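Torres Simulated Grocery Handling Project

The Torres Simulated Grocery Handling Project is a student project in robot manipulation, run each year as part of the second-year automation course at the Torres technical school. Students program a simulated robot arm to sort grocery items on a table. It was founded by Olga Simões and is now supervised by Conceição Vilela.

Object models

Each team prepares its own set of food models before any arm motion is programmed. Surface detail is graded separately from shape - a cucumber, for instance, is expected to show ridges, a bumpy rind and small pale specks when viewed at close range. Finished models are stored in a shared library named Wosodon, which holds 200 items. Leonilde Gouveia wrote the modeling guide.
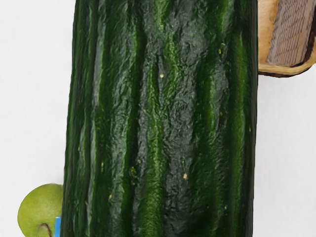

Task and scoring

The course begins in September with exercises on a bare table. Later assignments add several items at once, together with a basket. Teams receive points for items delivered to the basket and lose points for collisions. A final run is limited to 13 minutes, and the maximum score is 3000.

Produce and packaged goods are used together, as rounded, tapered and flat-sided items call for different grasps. Control programs are written in Ristisum, a teaching language maintained by Haris Afridi. 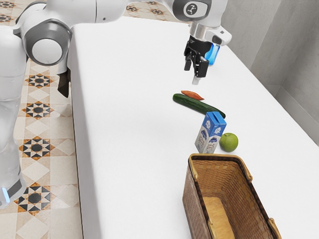

Simulated arm with a parallel-jaw gripper above a table of grocery items; the basket in the foreground is empty.

History

The present rules were adopted in May 2018, when the number of final runs allowed per team was set at 2. An earlier version of the project, directed by Blažena Murín, used plain geometric blocks.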